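Motanum Support – Ticket 129
Site: Clundalgate, upper floor
Unit: hand-held gripper pair, left and right, with shirt display
Station: mini fridge on table
Status: Closed, one item carried over

Reported problem

Right gripper pose jumps sideways during the fridge door task. Left gripper is fine. The operator sees no fault on the display and the timer runs as normal. The jump shows up only on playback, in 4 takes out of 9. Started after the station was moved over to the wall in April.

First reply from support

Please check the marker on the right gripper for scratches, lifted corners or glare. Check that the jaws open fully and that no cable pulls on the handle when the arm is raised. Then record short takes with the fridge door open and nothing on the shelf side, both grippers held still and pointing at the table. A few seconds each is enough.

Site, 10:40

Marker wiped with a dry cloth. No scratches, corners are flat. Jaws open and close over the full range. Restarted both units, waited for the green lights, and took the still takes as asked. 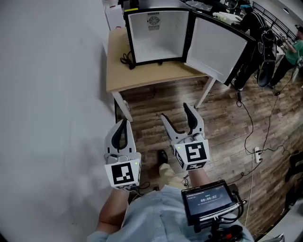 Takes uploaded to the Bastesow folder. Playback shows no jump while the hands are still. We then did the door task at normal speed and the jump came back on the second try, right when the hand swings out past the door.

Support, 11:25

Thanks, that narrows it down. If the marker were bad you would see drift in the still takes too. Two things left to look at:

1. Cable slack on the right side. If the cable goes tight at full reach it can tip the gripper in the hand, and the tracker reads that as a jump.
2. Calibration file. After a station move the table position has to be saved again. The old file will load without a warning.

Do the cable first. Leave the calibration alone until you have a result, otherwise we won't know which one fixed it.

Site, 13:10

Cable rerouted along the strap with more slack at the elbow. Full reach past the door is now free. Repeated the still takes, then ran the door task again.
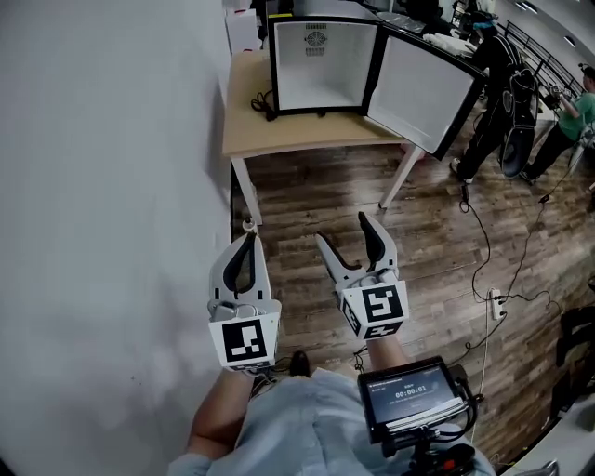 Nine door takes, jump in 2. Better than before but not gone. Going ahead with the calibration.

Site, 14:05

Table position saved again with the Kaewkla tool, version 4. The old file still had the station at its previous spot. Nine more door takes, no jump in any of them.

Support, 14:30

Good. Please delete the old calibration file so it can't be picked up after a restart – renaming it is not enough, the loader goes by date. Mark the table leg positions on the floor with tape.

Site, 14:50

Old file deleted, tape is down. Restarted once more and the new file loaded.

Carried over: a longer cable for the right gripper, to be sent with the next parts order. Keep the current routing until it arrives.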